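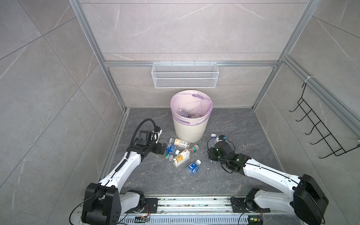 Teaching Two Arms to Clear Up Bottles
Final project report, robotics elective
Lutfa Herath

1. How the project came about

When I signed up for this elective I had a rather grand plan involving a whole kitchen, and I am grateful that my supervisor talked me down from it over a very long cup of coffee. What we settled on was a single chore: plastic bottles are lying on the floor, and they should end up in the trash bin. I wanted to find out how well a pair of robot arms could pick up this chore from a person who simply shows it to them by remote control, and (this became the bigger part in the end) how much the person doing the showing matters.

I had never driven a robot before March. My two fellow drivers, Drivau and Sorden as we called ourselves after the names on our borrowed lab coats, had a little more practice than me, so the three of us made a nice spread from clumsy to fairly smooth.

2. The setup

The two arms stand side by side on a rail platform, facing into a small tiled enclosure. The bin goes near the back wall, under the wire basket, and the bottles go on the floor in front of it. I left the basket and the black hook rack where they were the whole time, partly because they belong to other tasks and partly because I liked that the arms had to work in a place with some furniture in it!

We used bottles of different shapes and labels on purpose. A clear bottle with hardly anything printed on it is a very different thing to spot than one with a big orange sunflower sort of design and a green cap, and the small one with the green band needs much more careful fingers than a full-size water bottle. The bin is cream-colored with a pale lilac bag folded over its rim, and that bag gave me more trouble than I would have believed, as I explain in section 4.

To drive the arms, the operator holds a pair of smaller leader arms, one in each hand, and the big arms copy whatever the leaders do. Squeezing the handle closes the gripper. The program writes down the joint positions and the camera pictures together, so that each demonstration can be played back later or used for training. Our logging program is called Plestby, and it was written by a student a few years ahead of me who had the good sense to leave comments in the code.

3. Collecting the demonstrations

I recorded 200 demonstrations in the first round and threw a good part of them away. I hadn't settled on any rules at that point, so sometimes I took the nearest bottle first and sometimes the farthest, and sometimes I reached across with the left arm for something the right arm could have had with no effort at all. Watching the recordings back was humbling.

For the second round the three of us sat down and wrote a short set of house rules, which I copy here as they were taped to the desk:

Left arm takes what is on the left, right arm takes what is on the right.
Only one gripper over the bin at a time.
Grip around the body of the bottle, never the cap.
Lift clear of the rim before moving in.
If you drop one, pick it up again and keep recording.

The last rule was Sorden's idea, and I argued against it at first. I thought a dropped bottle was a spoiled recording. But the arms will drop bottles on their own too, and if they have never been shown what to do next they just carry on toward the bin with nothing in the gripper, looking very sure of themselves. We kept 500 demonstrations from this round, which brought our total of recorded runs, counting every practice and failure, to 795.

The part I enjoyed most was learning to use both hands at once. While the right gripper holds a bottle upright near the side of the bin, the left can already be down among the others getting its fingers around the next one. It took me a couple of weeks before I stopped freezing one hand whenever the other was busy. Drivau plays the piano and could do it the first afternoon, which I have tried to forgive.

4. What went wrong

The bag. If the bottle comes in too low it catches the folded edge and pulls the bag inward, and after that the opening is smaller for every bottle that follows. Lifting higher helped a lot, though it made each run longer.

Clear bottles were harder than labeled ones for the trained model, especially against the light gray tiles. Two bottles lying close together were also hard, as the fingers tended to come down between them and push both away. I added extra demonstrations of just that situation, with the small bottle right beside a bigger one, and going slowly on the way down made those recordings much cleaner.

My own tiredness was a problem too. The recordings I made after four in the afternoon are jerkier, and I can pick them out without looking at the time stamps. From then on we swapped drivers more often and I brought snacks.

5. If someone continues this

I would write the rules before the first recording, and I would let a new driver spend a whole Tuesday just playing with the leader arms before anything is saved. I would also like to try bottles standing up, and crushed ones, neither of which we got to. Bhattacharjee has the desk next to the platform now and has the rule sheet, the sorted recordings and my notes on which runs to leave out.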